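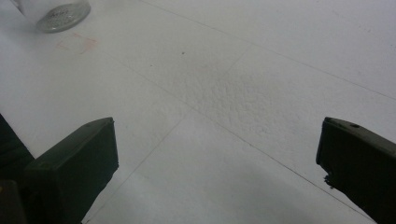

Fig. 1. Gripper open over the white surface, jar at top left.

Week 4: Showing a robot what you mean (hand-held gripper and remote control)

Right, last week we left off with the arm being driven from a joystick, and several of you asked why anyone would bother with anything else. Fair question! I've used joysticks for years and I still turn the wrist the wrong way when I'm tired. So this week is about the other route, where you pick up the gripper yourself, do the job with your own arm, and let the camera record it.

Look at Fig. 1 again with that in mind. The two fingers come in from the lower corners and the wide gap between them has nothing in it. I like an open, waiting gripper for teaching because you can ask what the learner (the program, I mean, though you too) has to go on. It gets the fingers, the surface and the bottom part of a glass jar. Clear glass on white is a rotten thing to find, by the way. The base shows up nicely as a grey disc and the wall hardly shows at all, so if your grasp depends on the wall, think hard about your lighting before you think about your network.

There's a faint pinkish-red square on the surface next to the jar too. Mohit Sachdeva raised a good point about marks like that in the seminar: a program will happily learn "go to the pink bit" if the pink bit is always near the thing you want. Same with the thin grey seams. Anything that stays put in all your demonstrations is a possible crutch, so move things about between goes, and move yourself as well.

Now, numbers. For the Vavis exercise each pair records 76 demonstrations by hand and 27 by remote control, same task, same jar. Yes, I know it's lopsided. Remote control is slow and I'd like you to get some lunch. Natalia Esquivel's group at Tawhiri worked with 3,000 hand-held goes, and she told me the first 300 were so jerky she threw the lot out. Please don't be heroic about keeping bad ones! If you fumbled, mark it as a fumble in the log and do it again.

A few things I moan about every year:

Start with the fingers open and hold still for a moment before you move.

Go at the speed you'd like the arm to go. Your elbow can do things ours can't, and a lovely quick flick of the wrist is no use to an arm that has to stop halfway.

Check the finger tips before each session. The lower front end of the right finger in Fig. 1 has a rough, jagged edge, and a tip in that state may not hold smooth glass the way a clean one does. Write down which tips you used.

With remote control, keep your eyes on the camera view and off the arm. It feels horrid at first, but the program won't have your view from the chair.

Reading for next time is Kirsty Gilchrist's chapter on delay, plus the short Mirnarska notes (skip section two, it's all cabling). Logs go to Magdalini Stergiou by 02/07/2023, one file per pair, with both names on it please.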